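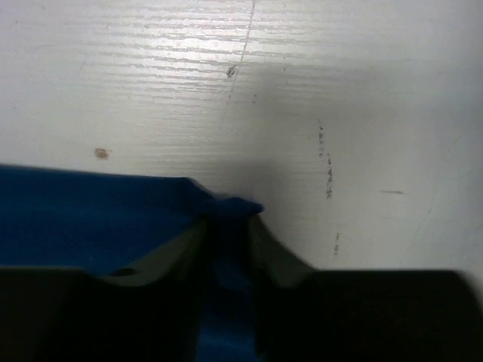
Lenka Mikuš asks if Setance are really splitting up or if the December show is just the last one in Travska. The second one. They're still a band. They're done with the town because the room is closing.

Some background for people who only found them through the new record. Setance started as a three-piece playing fast, short punk songs in the back of a bar. Dagmar Kadlec sang and played bass. She still does both.

First demo was a tape, 100 copies, five songs, no label. I have number 77. The B side is the same as the A side but quieter. I never found out if that was on purpose.

Then Rozália Mikuš joined on second guitar and the songs got longer. A few people stopped coming. More people started.

The first album was recorded at Hrnčiar over one winter. It has the song about the bus depot that everybody shouts along to now. At the time they played it third in the set and went straight on to the next one.

The new one is called Bimance. 12 songs, 400 on vinyl, the rest digital. I've had it for two weeks.

Side one is what you'd expect from them. Loud, quick, choruses you know by the second time. "Landlord's Dog" is the best of those. The drums are mixed too low on the opener – turn it up.

Side two is slower. There's a trumpet on two songs. I didn't like it the first time through and I like it now, mostly because of the way Dagmar sings over it without pushing.

The words are still about rent, work, who gets left alone by the police and who doesn't. They print them on the inner sleeve with a translation, and the translation is good this time. Marcela Jireš did it.

One complaint. The last song runs to eight minutes and the final three are feedback. It works live. On a record I get up and lift the needle.

About the show: doors at 7, two support bands, pay what you can at the door. The money goes to the legal fund, same as last year.

No presale. If you're coming from out of town, the last train back is before the encore, so sort out a floor to sleep on.

I'll post set times when I have them.

Contact | © Travska Noise Notes | Back to top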